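Flolow's open day draws a practical crowd

Flolow occupies the ground floor of a former print works, and for most of the year its doors stay shut to anyone without a badge. On 2025-03-14 the company let in 50 visitors, most of them from small manufacturers who wanted to know what it costs to teach a machine a manual job.

The first hour went on figures. Carleen McAlister, who runs operations, put the current dataset at 3000 demonstrations for a single assembly task. Each one is performed by a person holding a pair of grippers, and each is reviewed before it goes anywhere near a training run. Recordings with a dropped part are kept but labelled separately. Recordings with a timing fault between the two hands are discarded.

Timing took up a good deal of the morning. The software, called Calero, has to line up the jaw positions with the video, and an early version let the two drift apart over a long session. Bevan Partington, who wrote the present version, showed the old and new traces one above the other. The correction is applied at the start of every recording and checked again at the end. 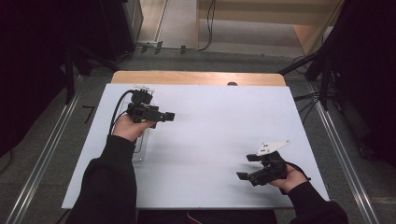

Operators work seated. Flolow tried standing stations last October and gave them up after a fortnight, when the review team found that arm height varied too much between people of different builds. A session now lasts 12 minutes, followed by a break. Tomoyo Ikeda, the longest-serving operator, said that new starters tend to move too quickly and close the jaws before they have lined up with the part. She has them practise without recording for the whole of their first day.

Questions from the floor were mostly about hardware. One visitor from Brasten, a maker of pump fittings, asked how often the jaws need replacing. Partington's answer was that the fingertips wear well before anything else, and that a worn pair shows up in the data as slip. The team changes them on a fixed schedule.

Cost came up again over lunch. Carla Yammine, who handles customer trials, quoted £875 for a day of recording on a customer's own parts, excluding review. Two firms asked for dates before they left.

The afternoon was given over to Tomoana, the arm that runs the trained policy. It placed parts steadily and slowly, pausing before each release. Yammine said a trained worker is still well ahead on speed, and that the next round of recordings will concentrate on the approach and the grasp.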